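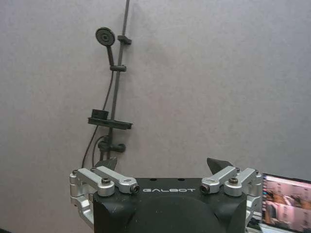
Clakero is looking for a part-time room and display assistant

Clakero supplies furnished studio rooms for short lets. We also sell the fittings and furniture that go into them, under the Padilla and Cikitz names. We are a small firm and most of the work is done by hand, in the rooms themselves.

We need one person for 24 hours a week, starting in May. The job is to keep our show rooms clean, tidy and ready for visitors, and to look after the clothes, racks and shower sets we have on display. You would report to Nestor Enriquez, who runs the rooms side of the business.

What the work involves

Cleaning and checking wall-mounted shower sets. Each one is to be wiped down with a soft cloth, including the rail, the holder, the soap dish and the valve. The dark finishes show limescale quickly, so no scouring powder and no abrasive pads. You will check that the holder grips the rail and that the hose is not kinked.

Dressing the clothes racks. Coats and jackets go on wooden hangers, all facing the same way, with the long ones hung so that the hems stay clear of the floor or shelf. Wire hangers are for light items only. You will brush the garments, do up the top button where there is one and swap the stock over with the season.
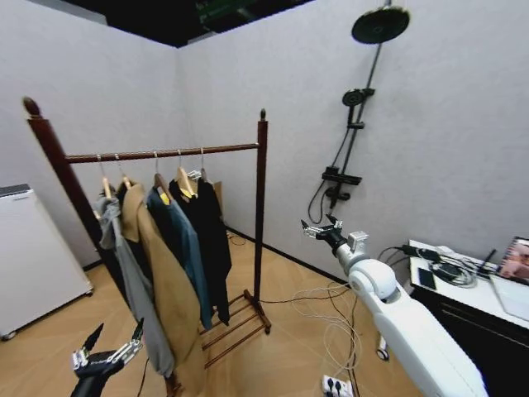 Hanging space is one of the first things tenants ask about, and we want every rack to look like something a person could use on a normal working day. Racks should be dusted from the top down, slats included. If a post has worked loose it should be tightened the same day or reported if it needs a new bolt.

Floors. The light wooden floors are swept daily and damp mopped on Friday. Chairs and racks are moved for this and put back where they were. Skirting is wiped at the same time.

Stock sheets. We carry 400 garments and 300 small fittings across the rooms and the store, and each has a number. You will fill in a sheet when anything is moved, cleaned or taken away. This can be done at the desk in the room or on your own laptop if you prefer.
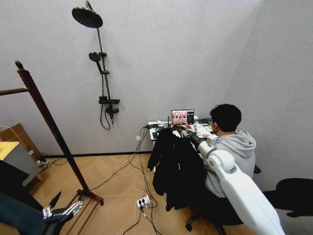 Desk, office chair and clothes rack in one of the small rooms.

What we are looking for

You should be tidy and able to work on your own for most of the day. Experience in a shop, hotel, laundry or lettings office would be useful but is not required. You will need to lift a flat-packed rack with one other person and use a stepladder. Basic spreadsheet skills are needed for the stock sheets. We will show you how the fittings come apart and go back together.

Hours and terms

The hours are spread over four days, including Friday, with an 8.30 am start. Teodoro Abella will set the rota with you. There is a staff discount on Padilla furniture after the trial period, and a yearly allowance of 100 pounds for work shoes and clothing. Cleaning materials and gloves are supplied. Travel between the rooms and our store on the Cosus estate is paid.

How to apply

Send a CV and a short letter to Nestor Enriquez at the Clakero office. Please say which days you cannot work and when you could start. Applicants we wish to meet will be asked in for an hour, part of which will be spent setting up a rack and cleaning a shower set. Please wear clothes you can work in.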